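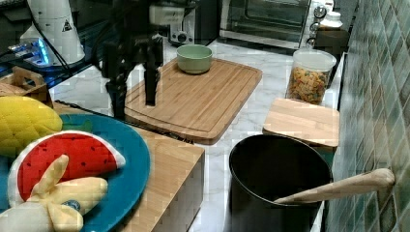

Kemton, Tuesday, April 25, 2023

I slept badly, and at six I gave up and went down to write in the kitchen before the house was awake. The window was open and the air smelled of rain on the road. I have now been in this town for seven months. I still translate the weather in my head before I say anything about it to the neighbors.

Today was the last reading class before the recital in Hovumcombe. I must learn one poem by heart, in English, and say it in front of people. When Niamh Noonan first proposed this, in the winter, I said yes very quickly, as I say yes to many things I have not fully understood. Afterwards I looked up the word "recital" and was afraid for two days.

The poem has 44 lines. I know the first 30 or so as I know my own address. Then comes the part with the river, and there I always fall in. The words "through," "though" and "thorough" stand very near to each other, and my tongue takes whichever is closest. Niamh told me to breathe before that line and to look at the back wall. I practiced it on the bus to Kurlow with my lips only. A boy across from me began to move his lips too, and his mother told him to stop.

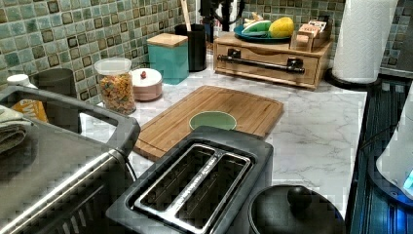
In Kurlow I had to wait for the second bus, so I walked to the library and returned the grammar book. It was late by 14 days. The woman at the desk said, "Don't worry about it, hon." I paid anyway, or tried to. There is no fine any more, she said, they ended the fines last year. I put the coins back in my pocket and felt a little disappointed. I had prepared the sentence for it and it was a good sentence.

Volodymyr Kushnir was already in the classroom when I came. He has chosen a short poem of eight lines and he says it like a man reading a telegram. Niamh asked him to be slower. He was slower. It was worse, and we all laughed, he also. Then he told us that in school his teacher made them learn a poem each week, and that he can still say most of them, but only if he starts from the beginning. If you ask him for the middle he has nothing. I am the same. I think this is my problem with the river. I have never once started from there.

So in the break I stood in the corridor and started from the river. I did it maybe ten times, with my face to the notice board. A man came to pin up a paper about a lost bicycle and waited politely until I finished the verse. After the break I said the whole poem to the class and lost only one line, and it was a different line, near the end, which I have never lost before. Niamh said this is progress. I wrote in my notebook the word she used, "patchy." My memory is patchy. I like this word very much, it sounds like a small dog.

On the way home I bought bread and a card for Mother. Her birthday is in May and the post needs more than a week. I wanted to write to her about the recital, but in our language it came out too proud, and when I made it smaller it came out as if I was complaining. In the end I wrote about the cherry tree by the bus stop, and that I eat well. She will call and ask about the rest.

Evening. I said the poem aloud in the bathroom, with the door shut, two times without a mistake. The third time I stopped at "thorough" and had to laugh at myself. It is a strange thing to be 45 years old and to learn verses like a child. My father knew long pieces of poetry and said them when he repaired shoes. I did not listen, and now I remember only the sound of the hammer between the lines.

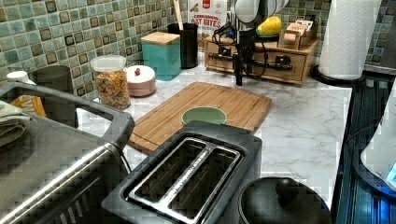 For tomorrow

Send the card to Mother, with the correct stamps.

Call Niamh about the ride to Hovumcombe. Ask if Volodymyr is coming in the same car.

Return the umbrella to Mrs. Arriaga.

Iron the blue shirt.

Say the poem from the river, before breakfast, standing up.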